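**Week 2 notes: trying out grippers and cameras in simulation**

Hi all, and welcome back! Last time we got as far as loading the two-arm setup, and I promised we'd do something more fun than stacking blocks. So we're on the lawn now, with a wicker basket and three painted eggs (my pick, and I'm not sorry). Before you touch the controller, find both gripper tips in the wide view and decide which arm you'd send first. The left one is nearer the basket rim, the right one is up higher and farther off. Write your choice down!
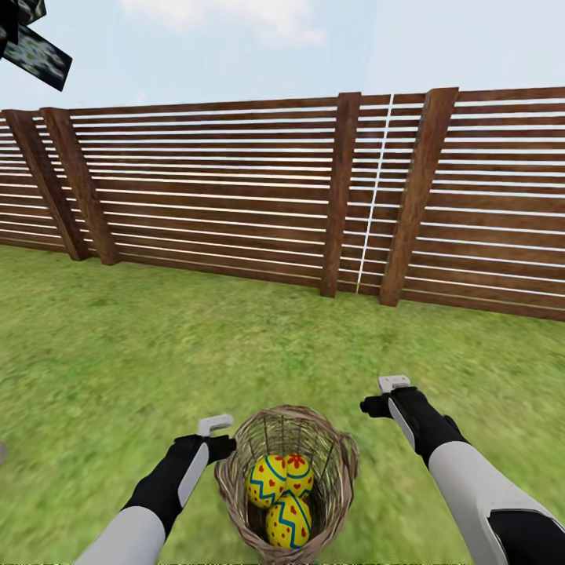

*Fenna Aerts*

Okay, cameras. I want you to run the same reach twice, once steering from the wide view and once from the close view, and keep everything else the same (same speed, same start pose, same controller). You get 14 tries with each. Wanting Yao ran it both ways in November and told me she'd never go back to wide only, but I know people who swear by it, so make up your own mind.

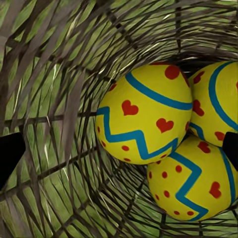 With the close view you get the black fingers on both sides and the eggs between them, and lining up sideways gets so much easier. Depth is where I still mess up! The zigzags and hearts help me a bit, because I can pick one mark and watch how it grows as I move in.

Use seed 667 so we can compare results. If your arm drifts, drop the speed setting to 8 and start over. Send your log to me or to Lesego Mtshali, and bring your notes on both views next time.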